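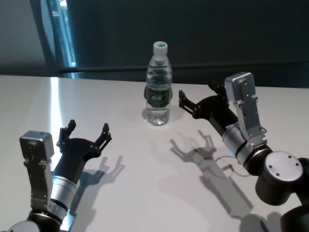
Second-hand seed drill sowing one side thick and the other side bald

Posted in: Machinery and Implements > Drills and Planters

Abla Khoury

I bought a used Jendard drill over the winter, the 2 metre trailed one with discs, from a dealer who described it as "ready for work". It is ready for work in the sense that I am ready for the Olympics. I've got 27 acres of tired permanent pasture to overseed, mostly a ryegrass and white clover mix, and I did the first field in April as a trial run.

The left half of the drill has put down seed as though it was being paid by the kilo. The right half has put down seed as a sort of rumour. You can see the join from the road, and my neighbour has already been kind enough to stop and tell me you can see the join from the road.

What I've done so far:

Checked that the seed box wasn't empty on the right. It wasn't.
Cleared out the tubes with a length of fencing wire. Two had old wheat in them, sprouted.
Levelled it side to side on the yard with a spirit level on the box lid.
Read the manual, or the part of it I have, which begins on page 5 and is largely about lighting regulations.

The drive comes off a land wheel on the left and goes across on one long shaft. Everything turns when I jack it up and spin the wheel by hand. The flutes in the metering units look alike to me, but I've been looking at them for so long that everything looks alike to me.

Is this a calibration job or is something worn out? The ground has dried up nicely and I'd like to go again before it stops being nice. I'd also rather not ring the dealer, who has developed a bad line since the cheque cleared.

Sanden

sounds like calibration mate. just set it up to what it says on the chart inside the lid

Hordiienko

Ignore the chart for now. A chart tells you what a new drill did with somebody else's seed, and it will set both halves the same, so it can't account for one half behaving differently.

I've had one of these drills for longer than I meant to. When one half goes light, my money is on the sliding shaft that opens and closes the fluted rollers. On mine it's in two pieces joined in the middle with a clamp collar. If the collar has slipped, the lever moves the left rollers and the right ones stay more or less where the last owner left them. They still turn, so the spin test looks perfect. They just aren't sticking out far enough into the seed cup to move anything.

Check it like this:

Empty the box. All of it, including the corners, unless you enjoy picking clover out of your boots.

Move the rate lever from closed to fully open and watch the rollers on both sides from above. Get someone else to work the lever if you can't reach and look at the same time. Every roller should slide sideways by the same amount. If the right-hand ones lag or don't move, you've found it.

Put the lever at closed. Slacken the collar, push the right-hand shaft across until its rollers are fully shut, and tighten up again. There was a flat on my shaft for the bolt to sit on and the bolt wasn't sitting on it. Look at the thread while you're there. Mine had been done up by a gorilla and was no use to anyone.

Then look at the little flaps under each metering unit. They have notches for small, medium and large seed. I'd bet a fair amount that somebody has had the right-hand ones on a different notch. For grass seed they should all be in the tightest one. If your left side was on the beans setting, that's your thick half explained, or some of it.

Once both sides are moving together, calibrate it properly. Jack up the drive wheel with the drill on stands, hang a tray or a bag under each tube, turn the wheel a few times to fill the cups and tip that seed back in the box. After that, turn the wheel 60 times at a steady walking sort of pace and weigh each tube's seed separately. The weighing separately is the dull bit and it's the bit you need. One big tarpaulin gives you a total, and your total was probably fine last time.

Work out the area from the wheel's circumference, the turns and the drilling width. Measure the circumference with the tyre at working pressure, on the ground. The wheel will slip a bit in the field, more so on a damp slope, so do a check after the first few runs by looking at what's left in the box.

One more thing. Ryegrass and clover in the same box will sort themselves out over a bumpy field, clover to the bottom. Put in less at a time and stir it when you stop. I use a rounders bat.

Sanden

thats what i said, calibration

Dirisari

Hordiienko's got most of it, but check the coulters as well before you blame the metering entirely. I had stripes that turned out to be depth. The seed was coming out all right and then being buried a couple of inches down on one side, where grass seed goes to reflect on its choices and never comes back.

Scratch along a few rows on the bald side with a penknife. If you find seed down there, it's depth. If there isn't any seed, it's metering. Takes ten minutes and you can do it on the field you've already got.

Depth on those is set by the press wheels behind, each on its own pin, and then there's spring pressure on top. I found mine were on three different holes. And level it in the field, hitched to the tractor you'll be using, with the discs in the ground. Level on the yard is a nice thing to know about your yard.

As for the bald half of the first field, I wouldn't panic. Graze it tight, get the metering sorted and run over just the thin strips at a low rate. If you go over at an angle it hides the join a bit.

Abla Khoury

Thank you, all of you, including Sanden.

Went out on Friday with the penknife. No seed on the right worth mentioning. Emptied the box and got my daughter on the lever, and the right-hand rollers didn't move at all. The collar bolt was finger tight and held in place chiefly by paint. The flaps were on two different notches as well, so Hordiienko can collect on that.

New bolt in, flaps all set the same, and I've done the 60 turns. The tubes are now close enough to each other that I've stopped weighing them, apart from the outside right, which is still a bit mean. I suspect more wheat. I'll have the tube off tomorrow, and then I'm going over the thin side at an angle as Dirisari says, preferably while my neighbour is out.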